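Robots Up Close: Notes from the Open Day
Course handout, week 11

So, as most of you know, I spent the November break out at Kundale for the Steltach open day, and I promised I'd write it up for those of you who couldn't get on the bus. I took pages and pages of notes (my handwriting got worse as the coffee wore off), so I've pulled out the parts that connect to what we've been doing in class.

First, the setting. Rarniris runs the lab, and the tours go in groups of 21, which felt like a lot of people squeezed around a few benches! We started with a short talk on how the arms are driven by a person first, and how those recordings get used later to train a controller. If that sounds familiar, go back to your week 8 notes on learning from demonstration.

Then came the bench demo, easily my favorite part. The job was moving colored wooden blocks with two arms. Sounds like a toy, I know, but think about everything we've said about contact. The fingers have to come down at an angle that suits the block, and a block lying diagonally to you is a different problem from one lying square. One of the hosts told us they had recorded nearly 800 runs of block tasks, and that each one is kept to 40 seconds or less.

Two things to look for when you read the Pereyra chapter. One is viewpoint: a camera at the wrist gets close to the contact point but loses the rest of the table, while a fixed one sees both arms and misses the fine stuff. The other is sharing space. Two arms reaching over the same small table have to stay out of each other's way, and I'd like you to come with a thought or two on how you would plan for that.

Bench views, one from a wrist camera and one from a fixed camera:
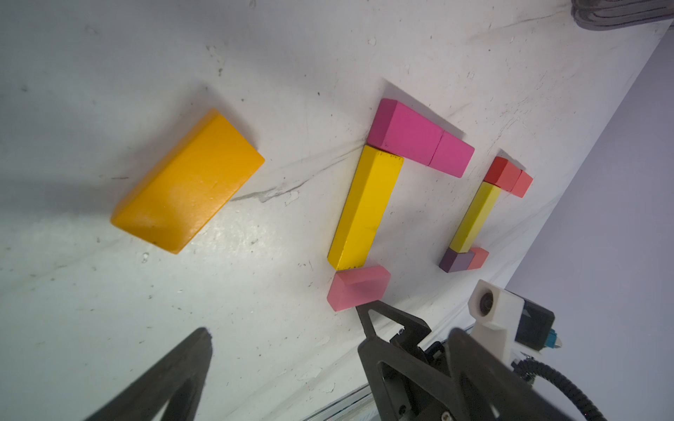
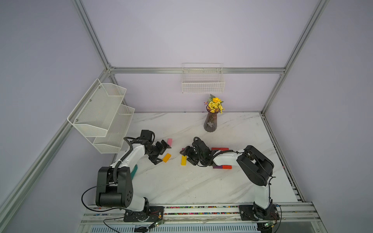
Why use plain wooden blocks when the real goal is something harder?
Blocks are cheap, they don't bend, and their shapes are simple, so when a grasp fails you can usually work out what went wrong. Soft or floppy things come later in the course, once you're comfortable with the rigid case.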